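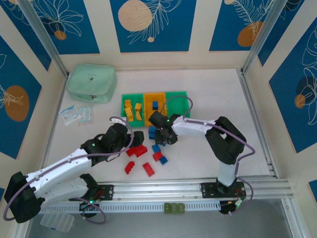 3.2 Grouping of the substitutions

The diaries from Drirkov and Jireš were collected during 10 weeks, and they gave us 1,176 notes in which a cook wrote that one ingredient of a bean or lentil soup was changed for another. In the present section we explain how these notes were put into groups. The recipes themselves were described in Section 3.1 and are not repeated, except where a recipe was unclear about what it asked for.

A first difficulty was the naming of ingredients. The cooks used the words of their kitchen, and these words are often not the words of the recipe. "Small beans" could mean navy beans in one household and mung beans in another. When the diary included the package name we used the package name. When it did not, we looked at the soaking time which the cook had written down, and if this was also missing, the note was kept under the general word "beans." We did not ask the households again, as the diaries came back to us in June and many of the cooks could not be expected to remember a soup from the early spring.

A second difficulty was the amount. In the recipes from the Buvano collection, dried beans are given by weight, but most cooks measured them by cup or by hand. For this reason the amount was not used in the grouping. It is treated separately in Section 4, together with the cooking time and the size of the pot.
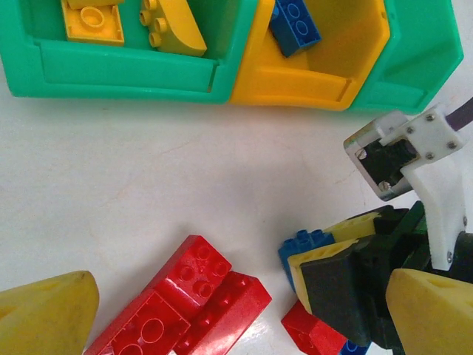

Each note was placed in one group only, according to the purpose of the replaced ingredient in the soup. The groups were "body" (what makes the soup thick), "sour" (what is added near the end for sharpness) and "base" (the onion, carrot and celery root cooked in fat at the start). It follows that ingredients which look very different can stand next to each other. A potato and a handful of broken Plavetti noodles, for instance, are both "body." The toy bricks in Figure 2 may help the reader to see this: in the left compartment a flat brick and a curved slope brick lie together and share the yellow color, while a blue brick is in the compartment beside them. If the shape had been the rule, the two yellow bricks would need to be separated. In the same way, a grouping by the kind of plant would separate the potato from the noodles, and the choice of the cook would become harder to understand.

Some notes were not easy to place. Tomato paste was the most frequent of these, because it makes the soup thicker and also more sour. We decided by the moment when it was added. Paste which was fried with the onion was counted as "base," and paste which was stirred in after the beans were soft was counted as "sour." Where the diary did not say the moment, the note was left out of the analysis. Smoked meat was handled in a similar way: if it was cooked with the onion it was "base," and if it was put in only at serving, we considered it a garnish and did not count it as a substitution.

After this work, 621 notes belonged to "body," and this was the largest group. Most of them concerned a soup which the cook found too thin. Flour in butter was a common answer in Jireš, where several cooks called it the normal way to finish any soup. In Drirkov the cooks preferred to crush a part of the beans against the wall of the pot, and we counted this as a substitution only when the recipe had asked for flour or cream. A further 182 notes were placed in "sour," where vinegar in place of lemon was the usual change. The remaining notes of the analysis belong to "base" and are discussed in Section 4.3.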